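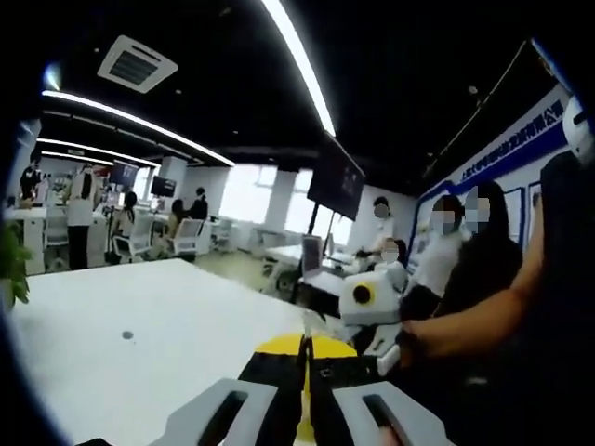
Keeping the big white table: a chat with the woman who runs the Wesholm workroom

When I ask the manager of the Wesholm workroom which piece of furniture she would save first, she doesn't stop to think. "The white table," she says, and then laughs, because it would take four people and a very patient lift to get it out the door. "You buy a table for one job, and a month later everyone's leaning on it, talking over it, putting their things down on it. I love that about it."

She took on the room after several years fitting out play spaces for Kidstead, and she admits the colours were a shock at first. The ceiling was already painted black. "I thought, oh no, it'll be like working in a cave! But you stop looking up, and the white things look whiter for it — the table, the equipment, all of it." The long white-and-blue banner with its line of blue Chinese characters went up along the wall after that, and a framed poster hangs there too. She had budgeted 2000 dollars for the walls and spent nearly 300 of it on fixings alone, a figure she still brings up with her supplier, Flirnau, whenever they ring to ask how she's going.

We talk for a good while about standing and sitting. There are desks as well as the big table, and she has strong views on keeping both. "Some people think best on their feet, side by side, watching what someone else is doing with their hands. Others want a chair and a bit of quiet. If I took the chairs away I'd lose half of them by morning tea." Her one firm rule is that bags stay off the tabletop, and she enforces it cheerfully and, by her own account, about once an hour.

The favourite part of her day is the late afternoon, when people drift over from their own work to see how a neighbour's is coming along. "You get little clusters. Two here, one over by a desk, somebody reaching in to have a go. I've got a kettle on and I just let it happen."

There are changes coming. A second table, catalogue number 1057 in the Mohamedi range, is on order for November, and she has been moving strips of masking tape over the floor at home to work out where it might go. She'd like it in white again. Her colleagues are lobbying for timber, and the tape is still down in her hallway.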